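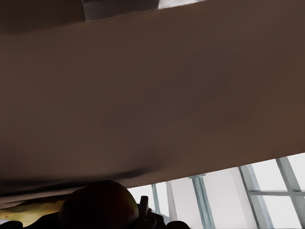
Unit 6: Reporting the First Hours of an Emergency

Course: News Reporting II
Instructor: Khadija Sqalli
Handout for lecture and newsroom session

1. Purpose of this unit

This unit deals with the coverage of sudden events in which people may have been hurt or killed: building collapses, ferry accidents, market fires, crowd crushes, and floods. Students have already practiced the planned story, in which the reporter knows in advance where to stand and whom to call. An emergency gives the reporter neither of these. The first report is often written with two or three facts in hand, and those facts may change before the end of the shift.

By the end of the unit, students should be able to write a first report of no more than 240 words, attribute every claim in it, and prepare an update that shows plainly what has changed. They should also be able to explain to an editor why a particular claim was left out.

Required reading before the lecture: Chapter 4 of the course reader, and the Skildale Courier correction policy, which is reprinted in the appendix to the reader.

2. What belongs in the first report

The opening sentence states what happened and where. If the number of casualties has been confirmed, it belongs in the opening sentence as well, with its source close by. If it has not been confirmed, the sentence should say only what is known. "A three-story building collapsed on Saber Street in Junine" is a complete opening. It does not need an adjective, and it does not need a guess at the number of people inside.

The second paragraph normally gives the source of the information and the state of the response. Has the fire service arrived? Is the road closed? Readers in the district may be deciding whether to leave home or how to reach a relative, and the practical facts should come before any account of how the event looked or sounded.

The cause comes last, if it appears at all. In the first hours the cause is rarely established. Bystanders will offer one, and some of them will turn out to be correct, but the reporter has no means of telling which. A cause may be reported only when a named official gives it on the record, and even then it should be written as that official's account.

3. Casualty figures

Casualty figures are the most frequent source of corrections in this kind of story. The usual difficulties are set out below.

Different agencies count different things. A hospital counts the patients who come through its doors. The ambulance service counts those it carried. The police may count only the dead. When two figures disagree, report both, name the source of each, and do not average them or choose the larger.

The word "casualties" covers both the injured and the dead, but many readers take it to mean the dead alone. Students should write "injured" or "killed" wherever the source allows.

Words such as "scores" and "dozens" should be avoided unless they appear in a direct quotation. They sound like measurements and are seldom the result of one. The same applies to "feared dead," a phrase that leaves the reader unable to tell who holds the fear or on what grounds. If a rescue official says that people remain under the rubble, the report should say so in those terms.

Figures that go down must be reported as prominently as figures that go up. An early count of 65 injured that is later revised to 20 is a significant change, and the revision should not be placed at the foot of the story.

4. Eyewitnesses

An eyewitness can establish a great deal: the time of an event, the order in which things took place, what people nearby did. An eyewitness cannot usually establish the number of people affected, the cause, or the identity of those involved.

Three questions should be put to every witness, in this order. Where were you? What did you yourself see or hear? Who told you the rest? The third question is the one most often forgotten. Many people who have been close to a frightening event will, within minutes, combine what they saw with what they were told, and they do so in good faith. The reporter must separate the two before anything is written.

Record the full name of the witness, the spelling of that name, a telephone number, and the place where the witness was standing. If a witness asks not to be named, the reporter may agree, but the editor on duty must be told who the person is and why the name is being withheld. "A source" is not acceptable. "A shopkeeper whose stall faces the building" is acceptable, provided it is true and does not identify someone who has asked for protection.

Witnesses who are injured, in visible distress, or searching for a relative should not be approached for an interview. If such a person approaches the reporter and wishes to speak, the conversation may go ahead, and the reporter should check before leaving that the person understands the words may be published. Children are not to be interviewed at the site of an emergency under any circumstances in this course.

5. Officials and statements

Officials at the site are busy, and the most senior person present is not always the one who knows the most. Students should establish early which agency has command of the site and whether it has appointed a spokesperson. Ask when the next briefing will be held and write the time down.

A written statement should be quoted exactly or paraphrased closely. Official language often conceals the agent – "the area was secured," "steps are being taken" – and the reporter should ask by whom and what steps. If no answer is given, the report may note that the agency did not say.

Silence should be described accurately. "Declined to comment" means that the agency was reached and refused. "Did not respond" means that a message was left and reasonable time was allowed. "Could not be reached" means that the attempt failed. These are three different statements.

6. Worked example

The following draft was written for a practice exercise on a warehouse fire at the Kikine market. It is reproduced as submitted.

"Tragedy struck yesterday as a raging inferno ravaged the popular Kikine market, with scores feared dead and goods worth millions destroyed. An eyewitness said the fire was caused by faulty wiring. Traders wept openly as they counted their losses. The fire service arrived late."

The draft contains eight claims or descriptions that cannot stand without further work. Students should mark each of them before the lecture. Particular attention should be given to the last sentence. "Late" is a judgment, and it is also an accusation. The reporter should have obtained the time of the first call, the time of arrival, and a response from the fire service.

A revised version follows.

"A fire destroyed a warehouse at the Kikine market on Sunday evening, the district fire service said. No deaths had been reported by 9 p.m. Four people were treated at the site for smoke inhalation, according to the ambulance service. The north gate of the market remains closed. The fire service said it had not determined the cause. Two traders with stalls beside the warehouse said they called for help shortly after 6 p.m. and that the first engine arrived at 6:50 p.m. The fire service did not respond to a question on its arrival time."

The second version is longer and less dramatic. It can be defended line by line, and each line can be updated when more is learned.

7. Updates and corrections

An update adds new information. A correction repairs information that was wrong when it was published. The two should not be confused, and a correction must never be presented as an update. When an error has been published, the corrected story carries a note stating what was wrong and what the correct information is. The note should not repeat the error at greater length than is necessary for understanding.

Every version of the story should carry the time at which it was last changed. In the newsroom session, students will keep a running log with four columns: time, claim, source, and status. The status of a claim may be confirmed, unconfirmed, or withdrawn. Withdrawn claims stay in the log.

Material taken from social media enters the log as unconfirmed, whatever the number of times it has been shared. A post viewed by 4000 people still has one author, and that author must be found and spoken to before the material is used.

8. Conduct and safety

No assignment in this course requires a student to cross a police line or enter a damaged structure. Students must carry their press training card, follow the instructions of emergency personnel, and keep clear of vehicle access routes. Anyone who feels unwell or unsafe should leave first and inform the desk afterward.

Names of the dead are not published until the family has been informed and an official source has confirmed the identity. This rule holds even when the name is already circulating elsewhere.

Students who find the subject matter of this unit difficult, for whatever reason, may arrange an alternative assignment with the instructor. No explanation is required.

9. Assignment

Each student will receive a packet containing radio transcripts, two witness statements, and one official release. The materials conflict in several places, and the conflicts are deliberate. Using the packet alone, students will submit:

A first report of no more than 240 words
An update, written after the second packet is released
A completed log covering both versions
A note to the editor, one page at most, listing the claims left out and the reason for each

The assignment is due at the start of the final session in February. Work that contains an unattributed casualty figure will be returned unmarked and may be resubmitted once. Questions on the packet should be raised with Ms. Sqalli during office hours, and answers of general interest will be posted on the course notice board.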